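Stistness water shut-off moved to November after complaints

Residents in the Rikby end of Stistness won't lose their water this week after all. The planned shut-off, which was due to start on Mon 22 October, has been put back to November. New date to be confirmed. Letters going out "shortly", according to the contractor, Huritz.

The work itself hasn't changed. Huritz is replacing an old main under Lozano Street, from the chemist down to the bottom of the hill, and 510 homes are on the stretch affected. Each one faces up to six hours without supply on the day its section is switched over. Some streets may get low pressure the evening before as well.

Complaints started when the first letters landed. Most gave only a few days' warning and a fair few went to the wrong side of the road. One household in Rikby Close got three, all with different times on. Next door got none.

Lanying Liang, who has lived on Lozano Street for 38 years, rang the helpline twice and was told two different things. "First it was the morning, then it was the afternoon, then the lad said it might be both," she said. "I'd have filled the bath and left it if somebody had just told me which."
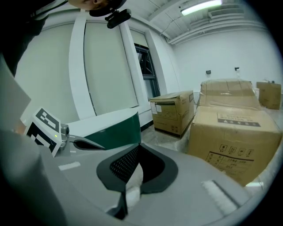 Will people who have already made arrangements get anything back? Huritz says it will look at claims for costs such as missed work or a cancelled booking, but wants receipts and a copy of the original letter, and hasn't said how long it will take to pay out.

Claims go through the form on the Huritz site or by post to the site office, which is the green cabin in the car park behind the library. Open weekdays, shut over lunch. Keep hold of the letter even if the date on it is now wrong.

Site manager Blandine Collet said the delay was down to a valve at the top of the hill that would not close fully when it was tested last week. A replacement has been ordered. She accepted the letters had been "a mess" and said the next lot would be checked street by street before they went out.

"We'd sooner do it late than have to turn people off twice," she said. "The valve has to hold or we can't start. I know thats no comfort to anyone who's booked the day off."

The new notices should arrive at least nine days ahead of the work, she added, and will show one time slot only. Anyone on the priority list, that is people on home dialysis, those with babies under one and anyone who can't carry water, will be phoned too and can have bottled water brought to the door. You have to be on the list already for that. Joining takes a few minutes on the phone and can be done by a relative.

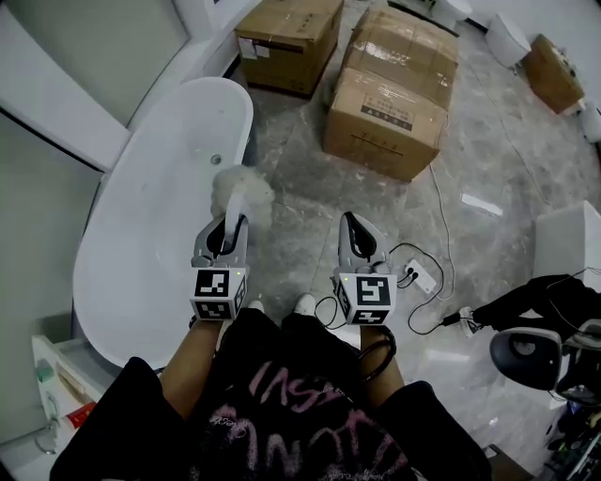
Bottled water for everyone else will be handed out from the library car park while each section is off. Bring your own bag. There was talk of a second pick-up point outside the Rikby shops but that has not been agreed, and the shops say they haven't been asked.

Usual advice for the day. Fill a few jugs and the kettle the night before, and put a bucket of water by for the toilet. Don't run the washing machine or dishwasher while the supply is off. Combi boilers are normally fine for heating but check your manual, and leave the hot taps shut. Water may come back cloudy or brownish for a while. Run the cold kitchen tap until it clears, and ring the helpline if it hasn't by teh next morning.

Roadworks are a seperate matter and are going ahead. Lozano Street stays down to one lane with temporary lights, and the bus stop outside the chemist is closed until further notice. Buses are using the stop by the church. No parking on the hill side between the cones, and two cars were moved on Friday so they do mean it.

The primary school had been planning to close for the day and has now told parents it will stay open as normal this week. A decision on November once the date is known. The swimming club is also back on, same times.

A drop-in with Huritz staff is planned at the library before the new date is fixed. We'll put the time up when we have it.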